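Desk Clear-Out, Second Floor

The shared desks at Brondivow are being sorted out one by one before the move to the Jisberg building in June. The list had 257 items on it when it went up, and most of them are small: cups, trays, chargers, drawers full of clips. The pictures on this page come from a single desk by the divider. Anything without a name on it by 16th April goes to the swap shelf.

Kitchen things have been turning up at desks for a long time. Clear plastic ones are the hardest to place, as they all look alike once they leave the cupboard. The clear container at this desk has droplets on the inside and a few dark specks, so it needs a wash and a dry before it goes anywhere. 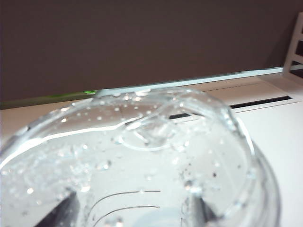 Wimum desk asked that clear jars and pitchers be kept out of the swap shelf altogether and sent back to the kitchen, because the last batch sat there for weeks and people had to drink from paper cups. That has been added to the rules. Clear jars, pitchers and cups now go to the cupboard left of the sink.

Laptops stay where they are until the equipment list is finished. Chargers should stay with them, coiled and taped. If a sticker on the lid is peeling, leave it on, as some of the stickers are the only way to tell one machine from the next. Dividers are numbered on the floor plan and will be taken down last.
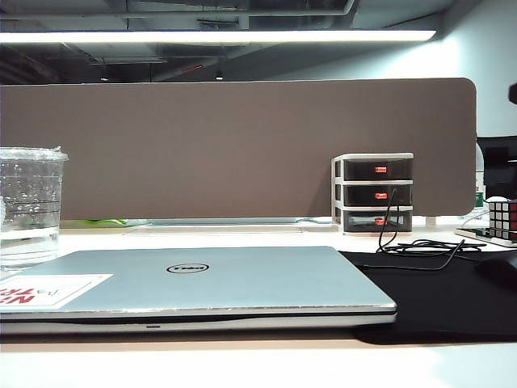 Closed Dell laptop in front of the fabric divider, with the small drawer unit to the right.

The drawer units are the Hayashi type, bought in one order of 40. Seven have been claimed so far. They can be moved full if the drawers are taped shut, but please take out batteries and anything liquid first. Ice trays belong in the kitchen crate, nested if they fit. Games and puzzles go in the break room box. The crate and the box are both in room 328, next to the label printer.
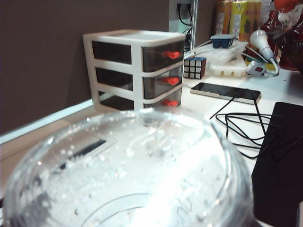 Three-drawer unit with orange-red knobs, a Rubik's cube, and two ice trays waiting to be sorted.

The next set of pictures will cover the window side.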